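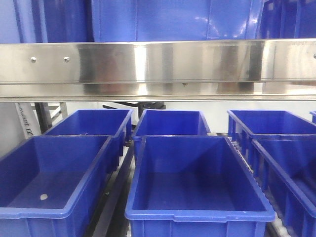 Blue bins over the steel rail

Board: Cinema and Stage > Screenings > Parnunwood

Topic: Himier at the Grerkutard, should there be an intermission?

slowreel
October 26, 2021
Good evening to all. I have bought a ticket for the long documentary Himier, which the Grerkutard will show in December. The film is 210 minutes. On the page of the theater it is written that it will be shown "in two parts with a pause of 30 minutes," but I have read in the festival program that the director wanted it without any pause. Does somebody know which is correct? I saw the first version, the short one, on television, and I remember that the river part has a very slow rhythm which would suffer if the lights come on. I am also a person who needs to stand up sometimes, so I am not sure what I hope for.

balcony_left
It will be with the pause. I called the box office for another matter and asked. They do this for every film over three hours. Last winter they stopped a Hungarian film in the middle of a conversation, one person had asked a question and we got the answer half an hour later.

teacup77
I am in favor of the pause. My mother comes with me to most documentaries and she can't sit for so long. Without a break she would stay at home, and I think many people in the audience are of her age. The seats in that hall are also not the softest.

slowreel
Thank you both. Balcony_left, did they tell you at which point they will stop the film? If it is after the winter chapter, I could accept it. There the screen goes black for quite a long time and the music ends by itself.

balcony_left
I didn't ask, sorry.

Norrlight
I must disagree with teacup77, with respect. If a director made a film of this length in one piece, then the length belongs to the work. You can leave your seat when you need, the aisle is wide enough, and you will miss two minutes. But with a pause all of us lose the mood together. People buy a drink, they look at their phones, they discuss parking, and when they come back they are other people. I saw Himier in one piece in the summer, outdoors, and at the end it was so quiet that I heard somebody zip a jacket.

teacup77
It is easy to say "leave your seat" when you are able to pass eight pairs of knees in the dark. For my mother this is not a small thing. And you tell us that you saw it outdoors, where everybody can walk a little at the back. It is not the same situation as row F.

Norrlight
That is a fair point about the knees. I was thinking of my own seat, which is always on the aisle.

projector_hum
I worked in a small cinema for some years (not this one), so I can add something about the practical side. The file usually arrives as one piece. If the distributor has marked a place for the intermission, the projectionist uses it. If not, the house decides, and a good house watches the film before.
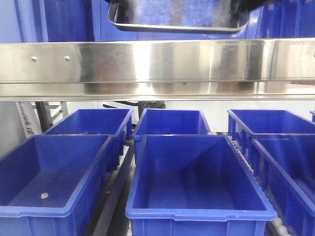

A less good house divides the running time by two, and then you get what balcony_left has described with the Hungarian film. I would write to the theater now and ask them politely to stop at the black screen after the winter chapter. December is far enough away that they can still plan it. In my time we received perhaps one such letter in a year, and we always followed it, we were happy that somebody cared.

slowreel
This is a very good idea, I will write to them tomorrow. Should I mention the minute? I don't know it for the long version.

projector_hum
Just describe the moment. They will find it.

marguerite_v
May I ask a question about the price? I see 38 for the December evening and I find it a lot for one film. Is there something included?

balcony_left
There is a talk after with the sound recordist, and a soup. The soup is in the price.

marguerite_v
For me the talk is interesting and the soup is not. I would prefer a cheaper ticket without it. It will also finish very late with a talk on top.

teacup77
The soup was good last time. It is served in the pause, by the way, so if Norrlight gets what he wants there is no soup.

Norrlight
She, not he. And I can eat at home.

teacup77
Excuse me, she!

slowreel
I have written to the theater and they answered already. They confirm the pause, the soup, and that they will look at the winter chapter before they decide the place. They also say that the hall has 100 seats and the aisle seats are still mostly free, so teacup77, if you want two of them for you and your mother, I would book soon. I changed mine to row C.

teacup77
Thank you, that is kind of you. I booked two in row D, on the left side.

Norrlight
I am in row D too, on the right. I will keep my knees to the side when anyone wants to pass.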